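The Deschamps Inheritance

When my uncle Deschamps died he left the house in Skovoldale to the church, the boat to a man none of us had met, and the computer to me. The will said "computer and contents." My mother thought there might be money in the contents. My mother has never seen the contents of a computer.

I drove it home in December with the seat belt around it. It sat in my hall for 3 months with a coat on top, until I mentioned it to Nadège Millet at work and she asked whether I had looked inside.

"It doesn't start," I said.

"I didn't ask if it started."

She came over after supper with a screwdriver and a bag of clementines. The side panel came off more easily than the lid on my uncle's marmalade ever had, and we peered in together like people checking on a roast.

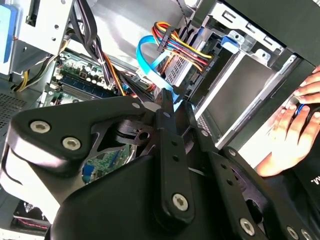 I had expected something tidier. My uncle alphabetized his soup. He once sent back a birthday card with the date corrected. But behind that panel it was all red and yellow wires and black cables, with one bright blue cable looping through the lot as if it had somewhere better to be.

"This is normal," said Nadège, peeling a clementine.

"It looks like the back of a piano that swallowed a Christmas tree."

"Still normal."

She wanted to know what I hoped to find. I said letters, perhaps. I was lying, and she knew it. The family legend was the Grustberg recipe, a plum brandy my uncle had perfected in 1 winter and served at a single wedding, where it ended two engagements, one of them the bride's. A firm called Lultano had offered him $500 for it. He told them he would sooner give it to the dog, and for years we all watched that dog with interest.

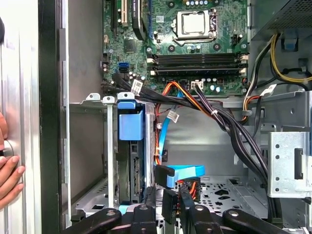
What Nadège Found

"Your memory's gone," she said.

I said I was only 77 percent sure of that myself.

"The slots. There are 4 and they're all empty. Maybe somebody took the memory out."

I pictured my uncle at his desk, in his cardigan, removing the memory from his own computer so that his relatives would have to work for it. It was the most like him anything had been since the funeral.

"So it's all lost," I said.

"The memory isn't where he'd keep a recipe. He'd keep it on the hard drive." She said this slowly, in the voice she uses on the sales department.

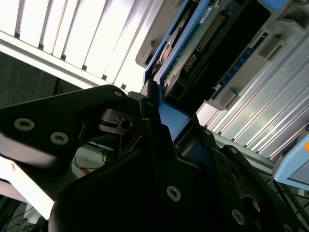 The hard drive had a blue frame around it, a much more cheerful blue than I thought he would have allowed in the house. Nadège wrapped it in a clean dish towel and took it home, along with the rest of the clementines.

She called at seven the next morning. The drive worked fine. It held one folder, named Private, and inside the folder was one document, named Plums.

"Read it to me," I said. I had a pencil. I had, God forgive me, already priced bottles.

"'Buy it from the man with the boat,'" said Nadège. "Then there's a phone number – and he's spelled your name wrong."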